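Pruscombe Handling Study
Progress report to the funder, second period
Prepared by Declan Ó Dubhghaill
21/07/2020

1. Status

Collection is running and is behind the plan agreed in April. The plan called for 1,000 accepted demonstrations by the end of this period. We hold 600. The shortfall comes almost entirely from the first weeks, when the recording software dropped the finger-width signal at intervals and the affected recordings had to be discarded. The fault is fixed. The rate since then is the planned rate, and the remaining demonstrations can be gathered in the next period without additional staff hours if the object list stays as it is.

No change to the total budget is requested. One transfer between budget lines is requested in section 7.

2. Scope of the work

The study asks whether a grasping policy trained on demonstrations made by people with a hand-held gripper can pick up small personal items left on desks and tables: keys, fobs, cards, earphone cases, pens, coins in a dish. The hand-held tool carries the same fingers as the arm at Pruscombe and a camera looking down between them. An operator picks up the object, moves it, sets it down and opens the fingers. The recording of that action, with the finger width and the tool's motion, makes up one demonstration.

The arm has not been used in this period except for two checks on finger alignment. All of the demonstrations reported here were made by hand.

3. Collection

Three operators have worked on collection: Vasanthi Raju, Malachy Hayes and Catríona Geraghty. Each follows the same written procedure, now in its third revision. The changes from the second revision are these:

The operator no longer starts from a fixed height. The start position is left to the operator, provided the object is in view before the fingers begin to close.

The object is turned to a new orientation before every demonstration. Under the second revision it was turned only between blocks, and the model learned the orientation of the block.

Other items may remain on the table. We had been clearing the surface before each block. The policy trained on those recordings lost track of the target when anything else was present, so a certain amount of ordinary clutter is now left in place and varied from day to day.

A failed grasp is kept if the operator recovers within the same recording. It is labeled as a recovery. It is not counted toward the accepted total but is available for training.

Operators work in blocks with a break after each. Accuracy in setting the object down falls off toward the end of a long block, and this showed in the data before it was reported by the operators. Block length was shortened as a result.

4. Review and acceptance

Every recording is reviewed once by someone other than the operator. The reviewer checks that the object is visible at the start, that the fingers close on the object and not on the table, that the motion signal has no gaps, and that the label matches the object. Recordings that pass go to the Leto store. Those that fail are listed with a reason code and held for the rest of the project.

Of the recordings made since the software repair, 87 percent have been accepted on review. The largest group of rejections is loss of camera tracking when the operator moves the tool quickly over a plain surface. The second largest is wrong labels, mostly among key items, where the list had separate entries for loose keys, keys on a ring, and fobs, and operators chose differently between the last two. The entries have been rewritten. An item is now labeled by the part the fingers are meant to hold, and anything attached to it is recorded in a second field.

Relabeling of the earlier key recordings is complete. It was done by Catríona Geraghty and checked by Malachy Hayes.

5. Results to date

An interim model was trained on the accepted demonstrations and tested offline against recordings held back for the purpose. The measure was the distance between the predicted and the recorded closing position. We do not report it as a success rate, and it should not be read as one. The trials on the arm will supply that figure.

Rigid items with matte surfaces gave the smallest error. Pens and cards were acceptable along the long axis and poor across it. Shiny items gave the largest spread. A bright reflection on a curved surface changes as the tool moves, and the model in several cases followed the reflection. Items with something attached formed a separate problem. The predicted closing position drifted from the body of the item toward the attachment, with the drift larger when the attachment was longer than the item itself.

We tried two corrections. Adding random brightness changes in training reduced the error on shiny items slightly. Weighting the last part of the approach more heavily reduced the drift on items with attachments by a larger amount, and this has been adopted. Neither correction had a measurable effect on matte items.

6. Key items

Key items have been given their own block in the collection plan. They combine both difficulties described above, and they are among the objects most often named by the people consulted in the first period. The instruction for this block is to close on the body of the fob, with the chain and strap left free to trail. The start of an approach, with the fingers open on either side of a fob that has a split ring, chain and strap attached:

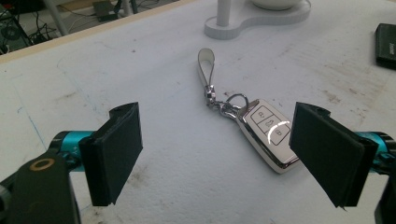 Tomás Ó Conaill asked at the review meeting whether the strap would not be the easier thing to grasp, and whether the operators were being made to teach the harder of two methods. His view was that a person in a hurry takes a set of keys by whatever sticks out, and that a policy should be allowed to do the same. He also asked that if the fob rule is kept, the report should say plainly that it is a rule and was not learned from what operators prefer.

The rule is kept for this period, and it is a rule. A strap grasp lifts the item but leaves the body hanging, and the set-down position then depends on the swing. The study is scored on set-down as well as pick-up. We have, however, agreed to record a small set of strap grasps under a separate label so that the two can be compared. Up to 5 sessions will be given to this. Those recordings will stay out of the main training set until the comparison is done.

7. Spending

Spending on staff is in line with the plan. Spending on equipment is under, the second hand-held tool having been built from parts on hand. Spending on storage is over. The recordings are larger than estimated because the recovery attempts are kept, and because rejected recordings are being held for the rest of the project.

We request that the unspent part of the equipment line be moved to storage. The amount is given in the attached sheet. If the transfer is not approved, the rejected recordings will be reduced to their motion signals and reason codes, and the video removed. This would not affect the accepted set.

8. Risks

Finger wear. The pads on the hand-held tools wear faster than those on the arm. Worn pads close to a slightly different width on the same object, and the difference is large enough to appear in the finger-width signal. Pads are now inspected at the start of each week and the date of replacement is stored with the recordings. The supplier, Begović, has given a longer delivery time than before, and a second order has been placed early.

Limited surfaces. Most demonstrations so far were made on light-colored tables. The interim model has not been tested on dark or patterned surfaces and we expect it to do worse on them. Dark surfaces are scheduled for the first weeks of the next period.

Operator style. The three operators approach objects differently. Vasanthi Raju tends to come straight down, and the others come in at an angle. The model appears to average the two in some cases, giving an approach that none of the operators would use. We will train one model per operator as a check before deciding whether the procedure needs to fix the approach angle.

Consent and privacy. Recordings are made with items bought or lent for the purpose. Where a card or document could show personal details, it is covered before the block starts. The Allow form has been signed by all three operators and by everyone who has lent items.

9. Work planned for the next period

Complete the 1,000 accepted demonstrations.
Collect on dark and patterned surfaces.
Record and compare the strap grasps described in section 6.
Train the per-operator models.
Begin trials on the arm with matte rigid items, then key items.
Issue the fourth revision of the written procedure if the per-operator check calls for it.

The arm trials depend on a safety inspection of the cell at Pruscombe. It has been requested and no date has been given. If it falls late in the period, the trials on key items will move to the following one and the matte items will go first as planned. We will write separately once the inspection date is known.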